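One bowl for everything

Aishwarya Reddy swears by owning a single bowl. Soup, porridge, salad, the lot. She wrote 3149 words on it in October and I read them all, mostly so I could disagree properly.

My trouble is with wide, shallow bowls. Everyone sells them now, Grostwood included, and I can't see what they're for. Soup goes cold in them and peas roll about. 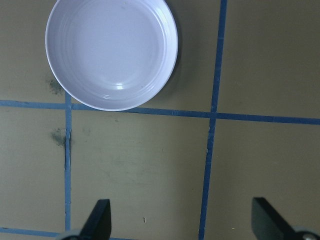
The ridges round the inside bother me too. I'm told they're there to look hand-thrown. Fine, but porridge sets in ridges like grout, and I'm the one with the brush.

I said I'd give the white one 10 days before moaning. I'm on day four - pasta was all right, I'll admit. Cereal was not. Aishwarya says I'm overfilling it. I still have my old deep one in the cupboard and it's staying there.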